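Vesow Junior Fly Fishing Programme
Progress report to the Sfeir Fund, spring

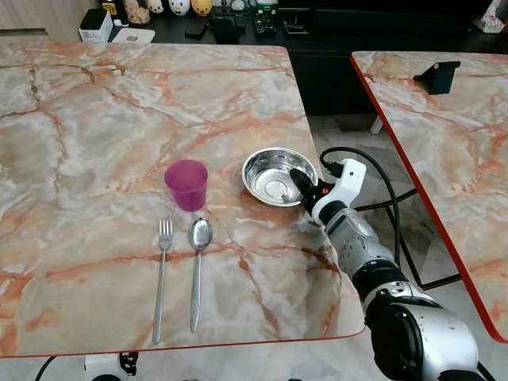

Cup, fork and spoon on the marble-patterned table.

Dear Mireille,

Thank you so much for your patience in waiting for this one. I had promised it for the end of March and then the river came up, and everything that happens on the bank slid back a fortnight, the report included. It has been a good half-year on the whole, with one or two things that went less well than I'd hoped, and I'll try to set them all down properly.

First, the young people. We have 17 on the books at present, up from the handful we started with, and most of them come week in, week out. Five are now fishing confidently enough to be left to choose their own flies and their own water (within sight of a coach, of course), and I can't tell you what a pleasure it is to watch them stand and look at a run before they so much as pull line off the reel. The younger ones still want to wade straight in. I did too at that age, and I dare say the fish at Clillau are grateful for the warning.

Over the winter we moved indoors for fly tying and leader building. The tying went down very well, hooks and feathers everywhere, and we got through far more thread than I'd budgeted for. Leaders were a harder sell. It is fiddly work, and there were some long faces over the three-turn water knot, but we kept at it until everybody could build a two-fly nymphing leader from the spool and have it hold. We tested the knots with a spring balance hung from the back of the door, and this became rather competitive.

On the water, we had eight sessions planned between October and the end of March and managed all but two of them. Both cancellations were at Drututow, where the path below the weir was under water and there was no sense in pretending otherwise. I have agreed with the landowner that we can have those two dates back in May, at no extra charge, which was kind of him. Grayling fishing in November was the high point. The river was low and clear, we fished small nymphs on a light line under the alders, and even the complete beginners had a take or two. Not all of them were landed, but a lost fish gives a twelve-year-old something to talk about all the way home.

Now to money. Your grant for this period was £3000, and it has gone where we said it would: rods and reels, waders in the smaller sizes, coaching fees, and the river permits. The waders came in dearer than the quote because the supplier had stopped doing the boot size we needed, so I moved a little across from the travel line, as you and I discussed on the telephone. Nothing has been spent outside the headings in the original agreement. Receipts are with Nisreen Salameh, who keeps our books, and she will send you the full sheet separately as she did last time.

I should be frank about coaching. We are leaning too heavily on too few people. When one of our two qualified coaches was laid up in February I ran three sessions with a parent helping, and although it was all perfectly safe and cheerful, the casting practice suffered. Two of our older helpers have said they would like to work towards their Level 1, and I would dearly like to put them both through it this summer. I think we can cover one place from what is left over. The second I'd like to talk to you about.

Looking ahead, April is given over to casting on grass, followed by the first dry fly evenings at Clillau if the olives show. We are also hoping to enter a small team in the Vesow youth match in June. None of them has fished a match before. They have been told that it is five fish sizes and a lot of walking, and they still want to go, so go they shall.

You did say you might come up and see us. Please do. The evening sessions start at half past five and we have spare waders in most sizes, should you feel like getting in.

With warm thanks from all of us on the bank,

The Programme Lead
Vesow Junior Fly Fishing Programme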